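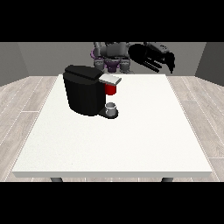
賃貸の部屋で家具の足の跡を防ぐ方法について

投稿者:tassanee_l
2018年5月26日

はじめまして。タイから来て、日本の賃貸に住んでいるタッサニーと申します。日本語の間違いがありましたら、すみません。

質問は床の跡のことです。私の部屋の床は薄い色のフローリングで、とてもやわらかいです。二月に本棚を動かした時、足の下に丸いへこみが四つありました。退去の時にお金を払わなければならないか、心配しています。

今、考えている方法は次の通りです。
1. 家具の足にフェルトを貼る
2. 足の下に小さい板を置く
3. 部屋の全体にカーペットを敷く

本棚は本を入れると重さが69キロになります。どの方法が一番よいでしょうか。経験のある方、教えてください。

投稿者:もぐら荘202
はじめまして。日本語、全然問題ないですよ。
重い本棚なら2だと思います。フェルトは引きずり傷には効くけど、へこみには効きません。重さが小さい面積に集中するのが原因なので、面積を広げるしかないです。
うちは10センチ角の合板を敷いて三年、めくってみたら跡はほとんどなかったです。

投稿者:chalerm_s
私は反対の意見です。板だけを置くと、板の角の線が床に付くことがあります。私の前の部屋では、その線が退去まで消えませんでした。板の下に薄いフェルトも貼る方がよいと思います。

投稿者:もぐら荘202
>chalerm_sさん
角は紙やすりで丸めてから使うものですよ。そのまま置いたんですか?

投稿者:chalerm_s
そのまま置きました。丸めることは知りませんでした。しかし、紙やすりを持っていない人も多いと思いますので、フェルトの方が簡単です。

投稿者:ねじまわし
どっちもやればいいのでは。

それより退去費用の話ですが、家具を置いたことによる床のへこみは、普通に使っていた範囲なら大家さん負担とされるのが一般的だと思います。国のガイドラインにも例が載っていたはず。ただ契約書の特約は別なので、まずそこを読んでください。

投稿者:tassanee_l
皆さま、ありがとうございます。
契約書を読みました。「特約」のページに、床について一行だけあります。「借主の不注意による床の損傷は借主の負担とする」と書いてあります。家具の跡は「不注意」に入りますか。この言葉の意味の範囲が、私には少し難しいです。

投稿者:ねじまわし
普通に本棚を置いただけなら不注意とは言いにくいと思います。引きずってできた傷なら、言われる可能性はあります。
入居時の写真はありますか。

投稿者:tassanee_l
写真は入居の日に30枚撮りました。でも、壁と台所が多くて、本棚の場所の床は一枚だけです。

投稿者:もぐら荘202
一枚あれば十分。日付が分かるようにして保存しておきましょう。

投稿者:ketsara_r
横から失礼します。3のカーペットについて書きます。
私は六畳の部屋に全部敷きましたが、あまりおすすめしません。梅雨の時に下が湿って、少しかびが出ました。掃除のために全部の家具を動かすことになって、大変でした。敷くなら、本棚の下だけがよいです。

投稿者:barrett_p
私はketsara_rさんと違って、カーペットで困ったことがありません。部屋の向きと階によるのではないでしょうか。私は四階の南向きで、窓をよく開けています。
ただし、重い本棚の下では、カーペットを敷いてもへこみは少し出ます。机や椅子くらいなら大丈夫です。

投稿者:ketsara_r
>barrett_pさん
私の部屋は一階の北側です。そうですね、それが理由かもしれません。

投稿者:畳の人
できたへこみのほうは、浅ければ濡れ布巾とアイロンで戻ることがあるよ。

投稿者:ねじまわし
それは無垢材の話です。表面がシートのフローリングでやると、はがれたり白くなったりします。賃貸はシートのことが多いので、やらないほうがいい。

投稿者:畳の人
うちの実家は戻ったけどな。まあ実家は古い無垢だった。

投稿者:tassanee_l
アイロンはしないことにします。教えてくださって助かりました。

今日、ホームセンターへ行って、合板と紙やすりとフェルトを買いました。全部で千円より少し安かったです。角を丸くして、下にフェルトを貼って、その上に本棚を置く予定です。本は先に全部出します。37冊の辞書があるので、これが一番重いです。

投稿者:もぐら荘202
辞書は一番下の段に入れてくださいね。地震のとき危ないので。壁側が少し低くなるように調整すると、なおいいです。

投稿者:chalerm_s
フェルトは時々取り替えてください。砂が付くと、床に傷ができます。

投稿者:tassanee_l
分かりました。辞書は今、一番上の段にありますので、下に移します。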